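Aseck open day, Harkandale: visit notes

Aseck opened its Harkandale building to visitors for one afternoon in May. Registration was at the side entrance, and groups of 12 were taken through at intervals. The tour covered the machine shop, the controls lab and the room where two-arm cells are used for sorting work. A short talk on the Nepia control software came first and ran over its slot, so the machine shop got less time than planned.

The machine shop is conventional. Aseck cuts its own rail and mounting parts and buys in most of the rest. A wall chart gave output for the previous year as 619 mounting plates, a figure that includes spares. Lead time on the plates is set by the coating supplier in Meltthorpe, and our guide did not expect that to change.

The sorting room was the main reason for my visit. The task is a basic one: small blocks go into containers by color, orange in one and pink in another. Both arms sit on a single aluminum rail across the front of the cell, so they share one reference edge. Reach overlaps in the middle of the floor, and the software has to settle which arm may enter that zone.

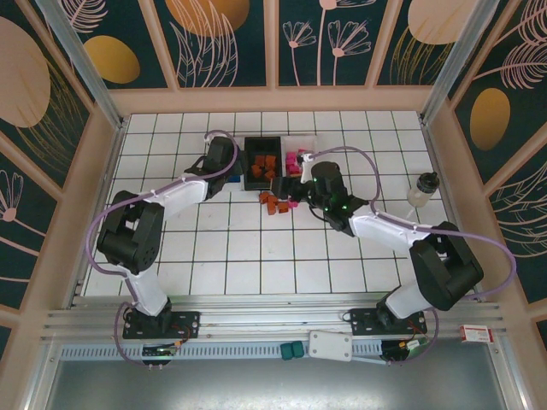 According to the guide, Nepia handles the overlap with a simple reservation scheme. An arm requests the shared zone, holds it for the pick and releases it once the gripper is clear. The other arm waits or takes work on its own side. It costs some cycle time, and Aseck accepts that at this stage. A finer scheme based on swept volume has been tested on the bench but is not in the release version.

I asked about cable life, as both arms carry their cabling on the outside in open loops. The current inspection interval is 700 hours, with replacement at 3,000 hours regardless of condition. Internal routing was considered and dropped - it made a gripper change too slow.

The controls lab was less useful for a general visitor. Most of the equipment was powered down, and the logging demonstration was shown on one small monitor that only the front row could read.

Parking is behind the building, and safety glasses are handed out at the door. Visitors who want the machine shop in any detail should ask for the first group.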